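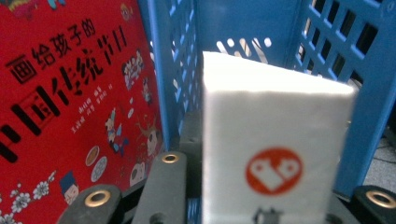

画给孩子的中国传统节日, with the blue basket

Book baskets or a real shelf?

mahnaz_y
Aug 24, 2019
Hello all. I am sorting my daughter's picture books and I am stuck. The tall ones do not fit on our low shelf, so I bought plastic baskets with the grid walls, from Lokent. The red one about Chinese festivals is her favorite and I want her to reach it alone. Do you keep books standing in baskets, or is it bad for them?

papercrane53
We keep ours standing. Children look at covers, they don't read spines. Put the favorite in front and change it every 2 weeks.

Bijan Ebrahimi
I don't agree. A big book in a half full basket will lean, and after one winter the cover is bent. I had this with an atlas — it never became flat again. A shelf is better, even a cheap one.

papercrane53
Only if the basket is half full. Fill it and nothing leans.

Bijan Ebrahimi
And then a small child can't pull anything out. My son pulled by the corner and tore it.

teapot_lena
Off topic, but is that festival book good for a child who knows only a little Chinese? The drawings on the cover look very lively.

mahnaz_y
Lena, we read it slowly, and I explain many words. She is happy with the pictures. She asks for the New Year pages even in November.

teapot_lena
Thank you, I will look for it.

mahnaz_y
Bijan, I understand about the bending. Maybe I use the basket for the books of this month and the others lie flat in the closet.

Bijan Ebrahimi
This I can accept. But please put the heavy ones at the bottom.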